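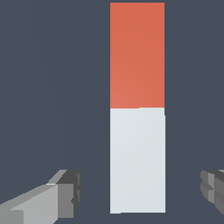
PLALSIDE, October 2022

The woman who mixes colour for Jisitz keeps her samples in a shallow drawer, sorted by where the pigment came from and not by shade. She says people who come in for paint find this annoying. "They want all the reds together. But two reds that look the same in the drawer can dry differently on a wall, and I need to know which is which."

Jisitz makes limewash and mineral paint for old houses, from a former dairy on the edge of Plalside. She has worked there for 7 years and asked for her name to be left out, as the firm is small and she would prefer customers to ring the office.

She did not train in paint. Her first job was in the stores at Saab, where she checked parts in and out and learned to write things down. When she moved to Plalside she rented a cottage with damp in the back bedroom, and found that someone had covered the lime plaster with vinyl emulsion. She spent a winter scraping it off.

"It came away in sheets in some places and in others you had to pick at it with a knife," she says. "I didn't know anything about it. I just knew that the wall behind was wet and the wall in the next room, which had never been painted with the modern stuff, was fine."

She bought a tub of limewash from Jisitz, went back for another, and was offered two days a week.

Most of her work now is matching. A customer sends a flake of old paint, sometimes no bigger than a fingernail, and wants the same colour for a whole room. She cleans the flake, looks at it by the north window and again under a lamp, and mixes a small batch. Limewash goes on much darker than it ends up, so each trial has to be left overnight before it tells her anything.

"People ring up after the first coat in a panic. They say it's gone on like gravy. I tell them to leave it and have their tea."

The reds are the hardest. Earth reds shift with the lime, and a brick colour that looks right in the tub can finish nearer to pink. For one farmhouse at Celberg she made 30 trial batches before the owner was happy. The job was a hallway, painted red to waist height with off-white above, and the owner wanted it to match what was found behind a cupboard.

"In the end we turned it over, white at the bottom and red at the top," she says. "That was the owner's choice. I would have left it the other way, for muddy boots, but it isn't my hallway."

She is wary of the word heritage. A lot of the colours sold as historic are a good deal greyer than anything she finds in the houses themselves. Cottages round Plalside were often done in strong pinks and yellows, she says, and were done again every spring with whatever was to hand. The soft shades came later.

"You get a flake under the glass and there are layers and layers. Blue, then cream, then a yellow you wouldn't believe. Nobody was being tasteful. They had a bucket and a brush."

The firm sells by the tub, and in a good year sends out 700 of them. July is the busiest month and also the worst time to use the stuff. In hot sun the wash dries too fast and turns to powder, so she spends much of the summer telling callers to wait for a dull day, or to hang wet sheets over the scaffolding. Not all of them listen. She had one man who painted a south gable at noon and wanted his money back.

Did he get it?

"Half," she says. "He was very cross."

There are 3 people in the workshop, and all of them take a turn at sieving, which is slow and gets into the hair. She likes it more than she used to. The lime putty is left to mature in pits at the back, under a few inches of water, and the older it is the better it behaves. She checks the water level every morning before she takes her coat off.

Next year Jisitz plans to print its first proper colour card. She has been against it for some time – ink on card is a poor guide to lime on plaster – but the office is tired of posting out painted chips. The compromise is a card with small brushed samples, done by hand and glued on. She has worked out how long each one will take and has told the office, who have asked her to do it anyway.

Her own back bedroom has been limewashed twice since that first winter. It is plain white. She says she meant to put some colour in it, but by the time she gets home she has had enough of looking at it.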